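4.2 Workspace and Data Collection

All trials were carried out at the Udstead site on a single cell. The cell consists of one arm with a gripper, a camera mounted at the wrist, and a second, fixed camera that covers the whole work area. Each computer tower was laid on its side on the slatted aluminum table with the side panel already removed, so that the policy was tested on interior work only.

We collected 570 demonstrations by teleoperation. Two operators, M. Marciniak and Z. Mabaso, shared the sessions, and each demonstration began from a different arm pose above the open case. The position of the tower on the table was also changed between sessions.
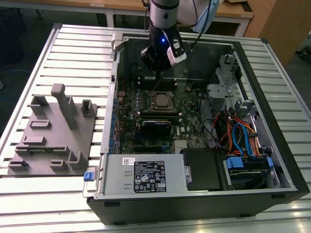 Figure 3. Desktop disassembly cell. The gripper is positioned just above the motherboard of an open tower; a gray 3D-printed fixture plate rests on the table beside it.

Demonstrations were split into approach, contact, and withdrawal phases using the labeling tool described in Section 3. Clips in which the operator stopped and restarted were kept, as removing them lowered performance in early tests. Training used the Gendel policy network with no changes to its default settings.

The most common cause of failure was contact with loose cables during the approach phase - a problem also noted in our November pilot. Of the 500 evaluation trials, 59 ended this way. Adding the fixed camera view reduced these contacts but did not remove them, and the remaining cases are discussed in Section 5.1.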